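Is the Eto starter kit from Clostholm worth it for teaching laundry folding?
Posted in: Home Automation > Kits and Services

uneseck_basement

I have been going back and forth on the Eto kit since February. For anyone who hasn't seen the pitch, Clostholm sends you a pair of hand-held grippers with cameras, you record yourself handling your own clothes, you upload the clips, and they send back a "household model" that is supposed to run on a small arm you buy separately. The monthly plan covers 40 uploads. The yearly plan is 365 days of "unlimited learning," whatever that means.

My problem is that every sample I find is a T-shirt. Flat, one color, on a big clean table. I don't own a big clean table and half our laundry is bulky knits. Has anyone used this on real clothes? Did the arm ever fold anything afterward? I'm not interested in the demo reel.

softic_fan_club

I've had the kit for six months, so I can give you part of an answer. The grippers themselves are decent. The jaws open wide enough for thick stuff and the ribbed pads seem like a sensible choice for fabric. I would not pay what they charge for them, but they don't feel like toys.

Whether the footage is worth anything is another matter. Their guide says to start with "simple garments," and then the sales page promises sweaters. So I tried sweaters. 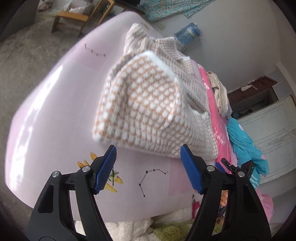

Chunky knit on the table, lying in a loose heap.

Look at how much of that is just lump. A T-shirt has four corners you can find. With a bobble knit I spend most of a clip hunting for the hem, and I have no idea what a model is meant to learn from me poking at a heap. I asked support if clips like that count toward the 40. They do. I asked if they are any use. I got a link to the guide.

I bought the arm too. It does dish towels, slowly, if you lay them out for it first. It has never finished a sweater for me. Maybe the yearly plan is better — I wasn't going to pay to find out.

One thing I'd check before ordering is the return window. Mine started on the day they shipped, and the box took its time.

plainlaundry

Works great for me, five stars. Just follow the guide and use good lighting.

tinker_at_3000

The answer before mine is no help, so let me add some detail. I've recorded a lot with the Eto and also with the Softić grippers, which cost less and come with no service attached.
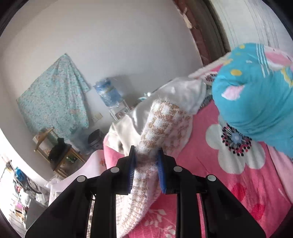 Small items are where the Eto plan makes the most sense, if it makes sense anywhere. You get through more of them in a session and the grip is easier to judge afterward. With a fuzzy checked sock pinched between the two blue pads, I can tell at a glance that the fingers are closed on fabric, even with a crumpled white cloth right behind it and a flowered sheet under everything. I can't say the same for a sweater, where one fold hides the next. But a held sock is still only a held sock, and Clostholm's page talks as if picking up and folding were the same job. Ask them for results on folding alone. I did, and was told around 3000 households have "joined the program," a number that has nothing to do with my question.

As for your table, I wouldn't worry. I've worked on a bed plenty of times. Busy prints didn't seem to make my results any worse, though I'd be lying if I said I had tested that properly.

If you only want to play with recording, get the Softić pair and keep your own files. If you want laundry folded, save your money for now. And read the terms on cancellation — the monthly plan renews at 6 in the morning on the first, and they held me to it.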